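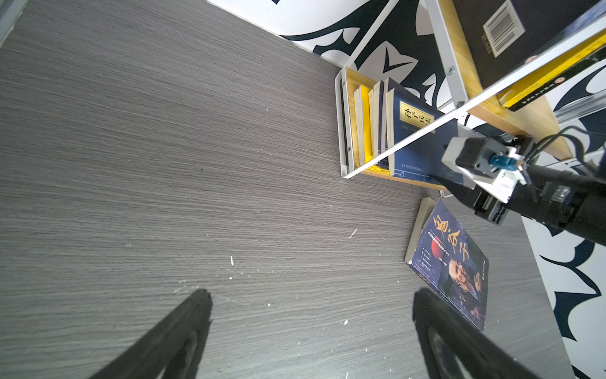 About the Bookshelf Cell at Ciner

Last updated: January
Reading time: 4 min

Hi! I'm Jasmina Nedeljković, and I look after the bookshelf cell at Ciner. Most company pages tell you about the founders and the coffee machine. I got asked to write ours, so you're getting the cell, because it's where I spend my days and it's what people want to see when they visit.

We're a small shop. We build and run two-arm workcells for other companies, and we keep one going for ourselves. Ours does books. Two arms, a little two-tier shelf, a stack of paperbacks and hardcovers, and a lot of putting things back where they came from. Senad Ristić started it as a test bench for a customer called Kelberg, and when that job wrapped up we couldn't bring ourselves to take it apart (Senad still says "my cell," and I let him).

How we keep it running

I come in at 7:30 and the first thing I do is look, before I power anything up. I follow each cable from the wrist back to the base with my eyes and then with my hand. The cables are what wear out first on arms like these. They need enough slack for the wrist to turn all the way over, and no more than that, or they start catching on the shelf. When I took over the cell I tied everything down beautifully and pulled a connector loose before lunch! So now I leave a nice lazy loop and check it every morning.

Then it's the fingers. Books are hard on grippers - a glossy cover slides, a soft paperback bends, and a heavy hardcover wants to swing if you pick it up by one corner. I wipe the inner faces, close each gripper on a strip of card and give it a tug. If the card slips, that finger comes off and goes to Prasert Tanasarn, who keeps the spares and has strong feelings about screws.

After that I check the wrist cameras. I run each arm out to the same spot over the shelf and compare the picture with the one we saved at setup. If they don't line up, I redo the camera calibration for that arm before anything else happens.
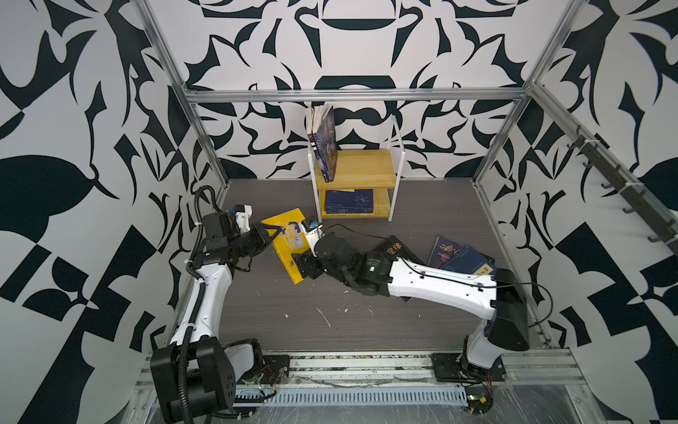 The part I enjoy most is teaching the two arms to share. They both sit on the same rail at the front, and they both want to be over the middle of the floor, usually at the same moment. We set a zone for each one and a shared zone where only one arm gets to move fast. Radka Georgiou wrote the rules for that and named the whole thing Tatance. I've never gotten a straight answer about why. We're up to 1,789 logged picks on the current settings, and 1,006 of those had both arms working close together, so I've stopped holding my breath when they meet.

The shelf needs looking after too. It gets nudged, and a tiny nudge matters a lot when an arm is trying to slide a book in beside its neighbors. I go over the shelf screws by hand every 200 picks and measure its position from the back wall again. The floor gets a sweep at the end of the day, with the power off and the key in my pocket.

When something breaks

We fix it ourselves, mostly. Each arm unbolts from its mounting plate, and we keep 2 spare motors on hand. A swap takes me a morning if the new motor behaves. I label both ends of every plug before I pull it, bolt the new one in loosely, home the joint, and only then tighten everything up. After a swap the arm runs slow for the rest of the day with somebody next to the stop button.

Everything goes in the paper logbook, even the dull stuff. Nermina Radonjić types it up later and catches things I miss. She was the one who spotted that our wrist faults bunched up in the afternoons, and that sent us back to check how the cables were routed on the longer jobs.

Come and see it

We do visits for customers and for school groups. Our friends at Yokoyama bring their new hires over to practice finger changes, and they're always welcome. Write to us through the front desk and ask for me. Mornings are best if you want to watch the checks, afternoons if you'd like to see the arms moving books. Bring closed shoes, and tie long hair back, please!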